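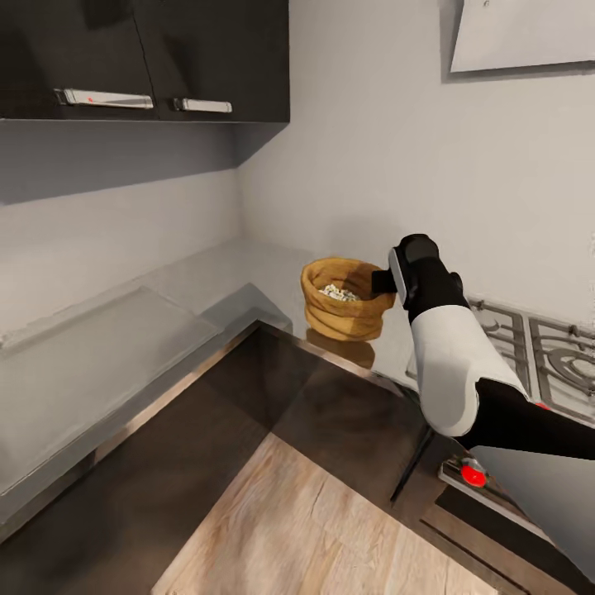
4. What people do with a big bag of grain once it's home

4.1 The sack on the counter

I went into the Fardale interviews thinking I'd be writing about shopping. We had 55 households, all of them buying at least some of their rice, barley or split peas in bulk, and my plan was to ask what they paid and how far they drove. What they wanted to talk about was where to put the stuff. Weronika Pietrzak, who did half the home visits with me, noticed it before I did. Her field notes from the second week just say "storage again" with a line under it.

Most of the kitchens we visited were built for people who buy flour in small paper packets. The cupboards are shallow, the pantry (if there is one) is a tall skinny thing beside the fridge, and a 20 kg bag doesn't fit in any of it. So the bag goes on the floor, or in the laundry, or it goes on the counter and stays there until it's light enough to move. The counter was the favourite. People told us they liked being able to scoop straight from it while the pot was heating, and several said, a bit sheepishly, that they liked how it looked.

I want to spend some time on the rolled top, because it came up so often and I haven't seen it dealt with properly in the earlier work. You open the sack, fold the fabric outward and down, and keep folding as the level drops, so that you end up with a fat rim and the contents stay within reach (Figure 3). It's a shopkeeper's habit. Markos Stergiou, one of our older participants, had picked it up in his uncle's dry goods store and was quite firm that two folds are a mess and three are a collar. His daughter rolls hers the same way and had never thought about where she got it. When I asked her to show me how she closed the bag at night she laughed and said she didn't, she put a dinner plate on it!

That brings me to lids. In the pilot I had a survey question that read "How do you seal your bulk container?", and it was a dreadful question. It assumed a container and it assumed sealing. We rewrote it in January as "What happens to the bag between meals?" and the answers got much longer. Plates, tea towels, a breadboard, clothes pegs, nothing at all. Pranab Haque keeps his rice in the Gukby bin his sister gave him, except that the bin holds less than the bag does, so there's always a leftover third of a sack sitting next to it with the top rolled. He described this as his system and his leftover system, and we've borrowed the terms for the rest of this section.

4.2 Leftover systems

Once we had a name for them we found them everywhere. A household would show us the tidy arrangement first (the jars, the labels) and then, usually on the way out, the other one. I've come to think the leftover system does most of the work. It's where the weekday cooking comes from, and it's where moths turn up too. Lucyna Zawadzka lost a whole bag of barley that way and went back to small packets for a year. She only returned to bulk when Pakel, the buying club on the east side, started letting members split a sack at pickup.

Splitting deserves its own paper. Briefly, Pakel moves 3,000 kg of dry goods a year through a borrowed church hall, and the organizers told us that demand for half sacks grew faster than anything else they offered. Price didn't explain it, as a half sack costs slightly more per kilo. What members said, over and over, was that a half sack fits on the counter with room left to chop an onion.

I should be fair to the other view. Eduardo Marquez read a draft of this section and thought I was making too much of counter space, and that habit and family size would account for nearly all of it. He may be right about family size. Our larger households did keep bigger bags out in the open, and they got through them quickly enough that covering them hardly mattered. Where I'd still argue is with the one- and two-person homes. They bought the same bags, took months over them, and rearranged a surprising amount of kitchen to do it. One couple had moved their toaster into the hallway, where it still was at our follow-up visit.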